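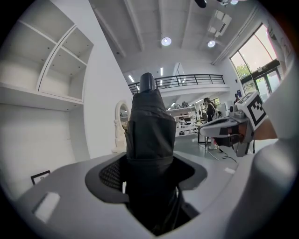 Turcotte has started teaching its machines by hand, and it wants people from Bremaldale to do the teaching. The firm opened its second demo site in Wesovport this week. No code, no joystick – a worker picks up a gripper in each hand, does the job the normal way, and the recording goes off to train a robot arm later. Umbrellas are one of the jobs. A closed black compact one was held upright in one gripper while a bare hand brought in the second, a blocky black-and-white marker on top of it. The markers let the software work out where each gripper is, the company said. Balcony overhead, big windows, cables on the floor.

Sessions run 3 hours with breaks. Each person is asked for 200 good takes over a course of shifts, and a take gets thrown out if the hand speeds up too much or the item slips. Slow is fine. Slow is prefered, in fact.

The task list for now has seven items on it, mostly shop and hallway stuff – umbrellas, folded cloths, small boxes, jars with screw lids. An eighth gets added once the first batch has been checked on a real arm at the Florkatton workshop. Turcotte would not say which one.

Remote control is still in use at Florkatton, where operators steer the arms from a desk. The company says that way is better for heavy things but takes longer to learn, and the lag bothers people. Hand-held is quicker to pick up. New starters get a short practice run and then they are recording the same morning.

Pay was not given. A spokesperson said only that it is by the session and not by the take, after complaints at the first site that folks were rushing.

Not everyone in town is sold. A shop workers group in Bremaldale has asked what happens to the recordings and wether people can have theirs pulled. Turcotte says faces are blurred before anything is stored, and that a written policy is comming. No date for that yet.

Open day is Sat 6 August, doors at 8, no booking. Visitors can try the grippers. The site stays open through December, longer if the lease is renewed.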